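Let the Sheets Be Wrinkled

I gave up ironing in January, and I'm not going back. My mother ironed everything, pillowcases and dish towels included, and for years I figured a grown-up home had to look pressed. Then one winter I spent 2 hours on a single load of bedding and thought, who is this for?

My friend Lindsay Tautahi says crisp cotton helps her sleep. Fine, Lindsay! I sleep like a rock on creases. (I also own a very nice Privley iron, if anybody wants it.)

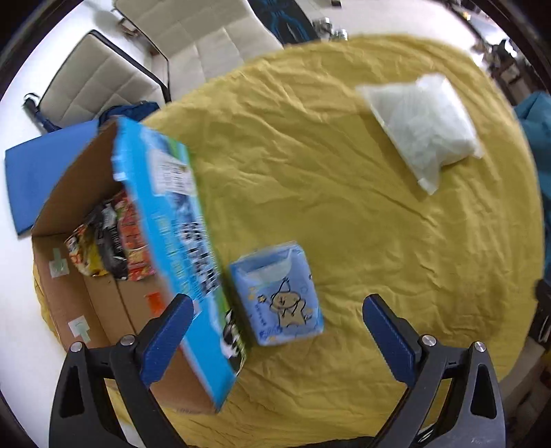
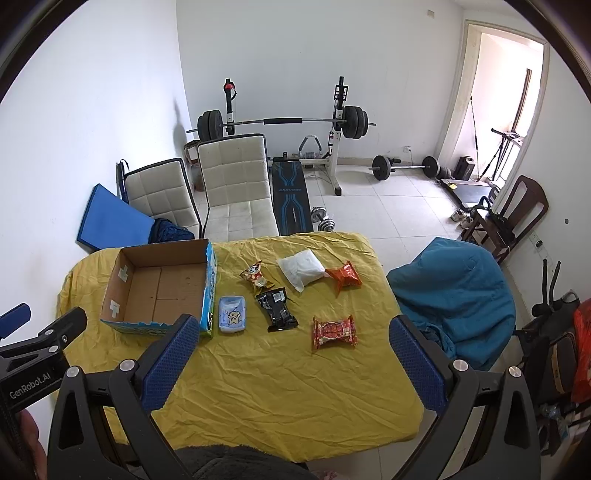
Yellow, wrinkled, and fine by me.

But what about company?

People do come over, and I used to panic and smooth everything down before the doorbell rang. Now I put the kettle on instead. Guests want a snack and somewhere to sit, and if one of them is inspecting my tablecloth, well, they can bring their own next time. I still press a shirt for weddings, because I'm not a monster, but the rest of the laundry goes straight from the dryer to wherever it lives.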